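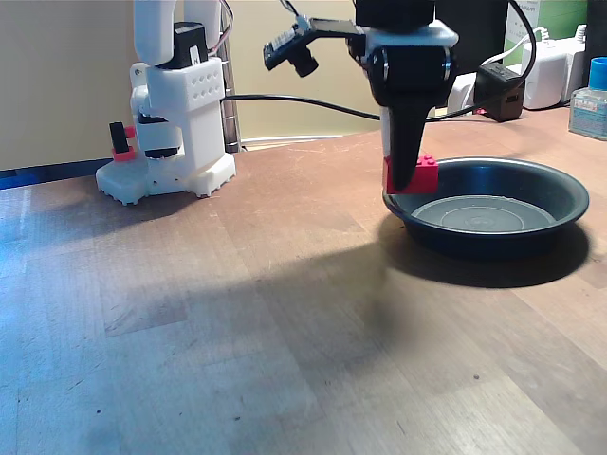 Saturday, late. Sorting of the toy bricks resumed after lunch and got further than I expected, mostly by virtue of having the table to work on instead of the floor. The method from last month stands: tip out a batch, wash it, dry it, grade it, box it. Grading is still the slow step. I have settled on the round dark pan as the holding vessel for anything red, as the flared sides let the bricks slide to the middle and the rolled rim is easy to grip when moving it. Against the flat grey base a red brick can be picked out at once, where in the old ice cream tubs I was forever leaving small ones behind.

Batch size is now fixed at 200 pieces. I tried 415 on the first run in July and the towel could not cope. Water sat in the tubes on the underside and the bricks were still damp the next morning. At 200 they go down in a single layer, studs up for the first hour, then turned. Wash water hand-warm, a squirt of washing-up liquid, ten minutes, two rinses. No scrubbing except for felt pen.

Ekene rang at half past two about the remaining boxes from his mother's loft. He puts the total at 2,400 pieces, going by the old set lists, and wants to know whether the castle can be made complete. I said I could not tell him until the greys were done. The greys will be the worst of it. There are two shades, the older one warmer, and they can only be separated in daylight. Did none today, as it clouded over by three.

Red results. Most of the batch sound. Rejects were for teeth marks, one split along the side wall, and several with the gloss gone, which I put down to years on a windowsill. Clutch test as before: press onto a known good brick, invert, shake twice. Anything that drops goes in the spares bag. A few that failed when cold passed after half an hour indoors, so from now on the bricks come in from the garage the night before.

Labels. I had been writing directly on the box lids, which was a mistake, as the categories keep changing. Moved to the Isard sheets, 50 labels to a pack, and they peel off without leaving gum. The scheme is colour first, then width in studs, then length. Plates separate from bricks. Slopes and anything with a hinge go in one box marked Odd until there are enough to justify dividing it.

Kheri came by at five to collect the Trollier shelving brackets and stayed to argue about the scheme. She would sort by shape first, on the grounds that the eye finds colour within a box without help but not shape. I think she is right for building and wrong for checking against a set list, and checking is the job at the moment. Left it as it is. May re-sort once Ekene has his castle.

Still to do: second rinse on the blues, which are in the bucket by the back door. Buy another towel. Find the lid for the shallow box. Ask Ekene if the lists give the shade of grey or only "grey".

Tea at seven, leftover rice. Rain after dark.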